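From: Liv Fagerlund
To: Gratlow Home Cooks list
Date: 17 August 2021
Subject: Re: Bean soup that stays watery

Arvo Kallio wrote:
> I made the white bean soup from the spring handout again and it
> came out thin again. I soaked the beans overnight, used the amount
> of water it says, and cooked it until the beans were soft. The
> flavor is fine but it's like beans sitting in broth. My wife's
> mother made one you could nearly stand a spoon in and I know she
> didn't use flour or cream. Also, do I salt at the start or at the
> end? The handout says end, Ylva says start. I have 15 people coming
> and would like to get it right this time.
>
> Arvo

Arvo,

The water amount on the handout is wrong. It was written for a wide pot on a gas burner with the lid off, and most of us cook it with the lid on. Very little boils away that way. For one pound of dried beans I use 7 cups of water and keep a kettle nearby in case the beans start to show above the surface. You can always add more.

The second thing is mashing. When the beans are soft all the way through, take out two or three ladles of beans with a little liquid, mash them with a fork in a bowl, and stir them back in. Let the pot simmer with the lid off for another 20 minutes and stir the bottom now and then. It will look too thin for the first ten minutes and then it comes together. It gets thicker again as it cools, so stop a little before you think it's ready. I would guess your mother-in-law did this or just cooked hers longer until some of the beans fell apart.

On salt, I'm with Ylva. I salt the soaking water and then the pot, one teaspoon at the start, and fix the rest at the end. I have never had a batch stay hard from it. What does keep beans hard is tomato or vinegar added too early, and old beans. If the bag has been in the cupboard since before you moved to Gratlow, buy a new one. The store brand at Dirkow is fine and they sell a lot of it, so it doesn't sit on the shelf.

For 15 people I would make a double batch, two pounds of beans, in two pots. One very full pot takes forever to come up to a simmer and the bottom catches. Fry the onion, carrot and celery in one pan first and split it between the two. Bay leaf in each. If you want the ham bone, pick one pot for it and leave the other plain for whoever doesn't eat meat.

You can make all of it the day before. Cool it in shallow containers and get it into the fridge the same evening. When you reheat, it will be close to solid, so add a cup of water to each pot and go slowly. 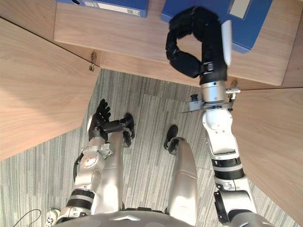 Can I use canned beans and skip the soaking?

Canned beans work, but the soup has less body, so use four cans for each pound of dried, mash a third of them, and start with only 4 cups of water or stock. Rinse them first. Cut the cooking time to half an hour after the vegetables are soft.

Sverre asked me off list about freezing. It freezes well for three months. Leave out any potatoes, they go grainy. Leave an inch at the top of the container.

I'll send Ivar a corrected handout so the old one can come off the page. If anyone else has cooked from it and had trouble with something other than the water, write to me before the end of the week and I'll change that too. The cornbread on the back is fine as it stands.

Liv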